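4.2 Grip width and adherence in the home rowing group

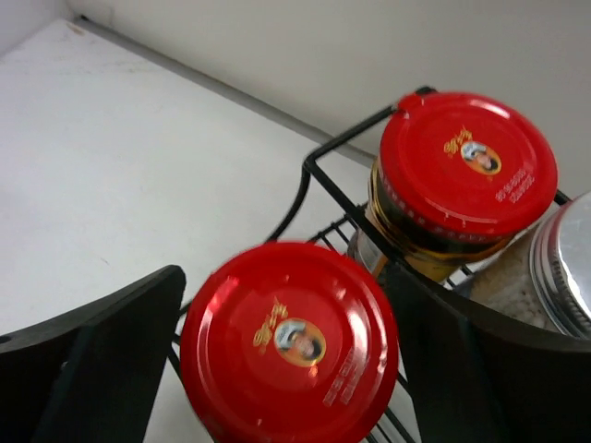 Figure 3. Jar with a red lid between two gripper fingers.

One participant from the Onley group wrote in the comments box that the wide grip was the only part of the plan she dreaded, and that she would have dropped it in the second week if the sheet had let her. Her forearms gave out well before her back did, she wrote, and she could not see the point of a back exercise that stopped at the hands. Four other comments from Onley make much the same complaint. Only one from Arkisness does, although both groups followed the same printed plan.

The plan asked for three sessions a week of inverted rows under a fixed bar. Participants used a narrow underhand grip in the first session, a shoulder-width overhand grip in the second and a wide overhand grip in the third. Each session was capped at 20 minutes, including the warm-up. Of the 42 people who started, 30 returned a complete training log. Between them they recorded 430 sessions, and the results in this section are drawn from those logs alone.

Adherence was highest for the underhand sessions and lowest for the wide grip. The gap was small at first and grew after the fourth week, when the plan moved the feet further forward and the body came closer to horizontal. Participants who missed a wide-grip session seldom made it up later in the week. Several replaced it with a second underhand session, against the written instructions. We have counted these as missed.

The reasons given for stopping a set early also differed by grip. In the underhand sessions most people named the upper arm. In the wide-grip sessions they named the forearm or the fingers, and a few mentioned discomfort at the front of the shoulder. No one left the study on account of shoulder discomfort.

Bar thickness may explain part of the difference between the groups. Arkisness used the bars supplied by Rowlands, while Onley used the older and thicker bars left over from the Zusden pilot. We did not plan for this and did not measure grip strength at the start, so the effect of the bar cannot be separated from that of the group. Session times were also different, with most Onley participants training before 7 a.m.

Changes in the number of rows completed at each grip are reported in section 4.3.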